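First Trailer for Zindgate Gives Fans of the Novel Plenty to Argue Over

The first trailer for Zindgate is out, and it answers at least one question readers of the book have been asking since the film was announced: yes, they kept the flood.

The two-minute clip went up this morning on the film's official page. It opens on the town of Mellor at night, with water already up to the second step of the courthouse and the bells going. From there it cuts back to the start of the story, when surveyor Ada Plilter comes home to settle her father's estate and finds that his maps of the valley don't match anyone else's.

Director Tanveer Qureshi, whose last film was the low-budget thriller Drukine, also wrote the screenplay. The novel runs to 588 pages, and the trailer suggests he has cut deep. There is no sign of the boarding school chapters, and the two brothers who run the ferry seem to have been merged into one character. The letters that open each part of the book are still there, at least in some form. One of them is read in voice-over through the first half of the trailer.

Qureshi said in a note posted with the clip that the flood was the first thing he wrote and the last thing they shot.

"I was told more than once that it could happen off screen," he wrote. "I didn't want to make the movie if it happened off screen."

The sequence took 25 nights to film. The production built Mellor's main street in a drained reservoir and let the water back in by stages, so the level in each shot is the real one. Local residents filled in as townspeople, 664 of them on the biggest night, and a few can be picked out on the courthouse steps in the closing shots.

Readers have been slower to warm to the look of the house. In the book it is a narrow brick building with most of its windows painted shut. In the trailer it stands alone on a hill and is a good deal grander. The post had more than 2,000 comments by lunchtime, and a large share of them were about the house.
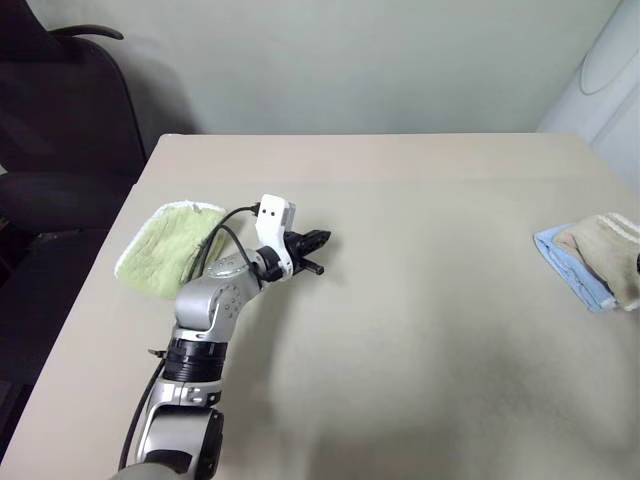 The other sticking point is the ending. The book closes without saying whether Ada leaves the valley, and the last shot of the trailer shows a woman in a gray coat boarding a train. Her face is turned away. It could be Ada, or it could be her mother, who leaves by the same station in chapter three — the coat is right for either of them.

Qureshi has not commented on the shot. His note does say that the ending "is the one in the book, as I read it," and that he sent the author an early cut in the spring.

There is less to go on when it comes to music. The trailer uses a slow piano piece that drops out when the water reaches the street, and the rest plays with only the bells and the sound of the crowd. A composer has not been named.

Zindgate is set to open in theaters in April. A second, longer trailer is expected before then, along with a new paperback edition of the novel that will use the film's poster as its cover.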